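Simulation evidence and the shared arm bench: frequently asked questions

Last updated: April 20, 2019

Does a clean run in the simulator count as a safety check?

No. It counts as a run in the simulator. We still get submissions where the whole safety section is a link to a video and the words "tested extensively in sim". A simulated arm can't break a finger and the simulated bench has no one leaning over it. What the simulator is good for is finding bad plans cheaply, and that is all we accept it for.

So why does the Pulldale bench require simulation first?

Because bad plans are common. Every new task has to finish 1000 simulated trials before the arm is powered up for it. Please don't read too much into the number. It was picked in December after an argument, and a different argument would have given a different number. It is large enough to be a nuisance to anyone who hasn't automated their resets, and we're content with that.

The standard says our arm is "collaborative". Do we still need a risk assessment?

Yes. The arm is one part of the set-up. The gripper, whatever the gripper is holding and the speed you run at are the others, and a label on a brochure covers none of them. A slow arm carrying a blade is still carrying a blade. If a supplier tells you no assessment is needed, ask for that in writing and see how long the reply takes.

What must the simulated scene contain?

The arm and its mount, the gripper you will really use, the table with its true edges, and every object the task touches. Furniture the arm could reach goes in too. Plants and bookshelves at the back of the room are up to you. They make the pictures nicer and tell us nothing about your collision margins.

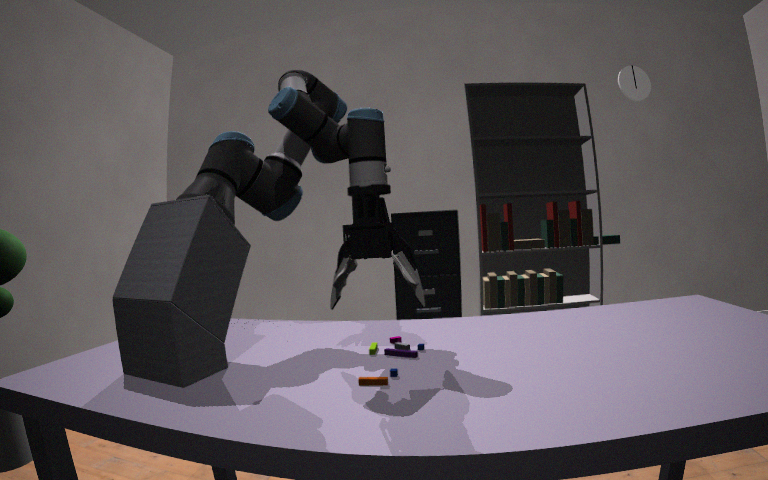

Block task in simulation: gripper open above the pieces, arm on its table-mounted pedestal.

Are plain coloured blocks good enough as test objects?

For a first pass, yes. They're easy to model and easy to compare between groups. They are also kind to grippers, having flat sides and behaving much the same whichever way you grab them. If your real task involves bags, cables or anything that sags, a good score on blocks says very little, and we will ask what else you tried.

How high should the gripper wait between moves?

High enough to clear the tallest object on the table plus whatever it might be carrying. Write the figure down in your task sheet. We see a lot of "safe height" in code with no record of who chose it or what was on the table that day.

Can we use Nostari's default settings for friction and contact?

You can start with them. You can't submit with them unless you have checked them against the real surface. Defaults are there so the program opens without an error. The same goes for Misto, whose presets have impressive names and no stated source.

What success rate do we need?

There's no pass mark. We want the failures listed and sorted by cause. One group sent in a single percentage and no failures at all, then found 108 dropped pieces in the log when we asked them to look again.

Who has to be present for the first real run?

2 people, one of them with a hand on the stop button and nothing else to do. Typing notes counts as something else.

Does the Jansen checklist replace yours?

It overlaps with it. It has 11 items, several of which are about paperwork for the other items. Fill it in if your funder wants it, then fill in ours.

We changed the gripper fingers. Do we start again?

Yes, including the simulated trials. Longer fingers change reach, clearance and where things get pinched. "Only the pads" is still a change, so tell us and we'll decide how much has to be repeated.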